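Skasuvham sets out its first full budget for robot-assisted PC refurbishment

Press release, November, for immediate use

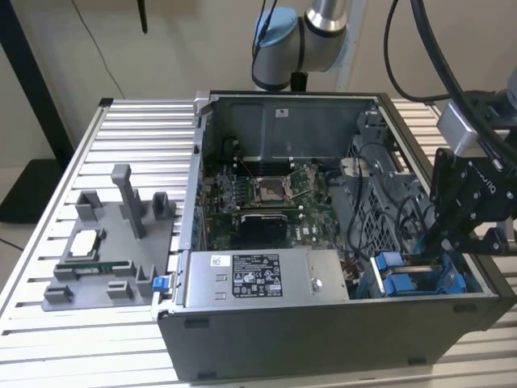 An open Dell desktop on the worktable, with the gripper reaching in and a grey 3D-printed fixture to the left.

We've been promising this one for a while! Skasuvham, the computer refurbishing workshop in Clollden, is putting its equipment plan for the coming year out in the open, and I've been given the nice job of telling you what's in it. I run the planning side, so I've lived with these spreadsheets since the spring and I'm very glad to let them go.

The headline first. We are budgeting for a second robot bench. It will be the same general layout as the one we have now, with a collaborative arm over a slotted aluminium table, because our technicians know how to set that up and I don't want to pay for everyone to learn a new one. We have put 22 weeks in the plan from placing the order to the bench doing regular work, and that includes a generous stretch for us to get things wrong.

Last year 2,334 desktops came through our doors, and 1,828 of them were opened up for parts or repair. Opening them is slow, fiddly work (ask anyone who has spent an afternoon on drive caddies) and it's the part of the job we most want help with. The new bench is meant to take on a share of it. The tricky diagnosis stays with our technicians, who have been quite firm with me on that point.

Now, the money. If you're planning something like this yourself, please don't do what I did and start with the arm. My first draft had a lovely neat figure for the arm and gripper and almost nothing for what goes round them. Fixtures, cables, spare fingers, a decent stand, electrical work, floor space, training days, all of it came in later and in pencil. In the final version around 25 per cent of the total is set aside for fixtures and tooling alone, and I'd argue for more if I thought I could get it.

We print a lot of our fixtures ourselves, which keeps each one cheap, but the hours spent drawing and redrawing them are real hours and they now have their own line. So does storage. Every new shape of case or component tends to want a tray of its own, and they pile up faster than you'd think.

We looked at leasing too. For our first bench it would probably have been the better choice, as we changed our minds so often in those early months. This time we know what we want and plan to buy outright, with a service agreement from Arain covering the arm. Integration work will go to Flostance, who quoted for the job in stages so that we can stop after any one of them if the sums stop adding up. I asked all the bidders for that and I'd ask for it again.

No jobs are being cut to pay for this. We expect to add one bench technician once the second table is running, and the advert will go up on our website when the order is placed.

We're also happy to share the blank version of our budget sheet with other repair and reuse workshops. Write to the Skasuvham planning desk in Clollden and we'll send you a copy, pencil notes and all.

Ends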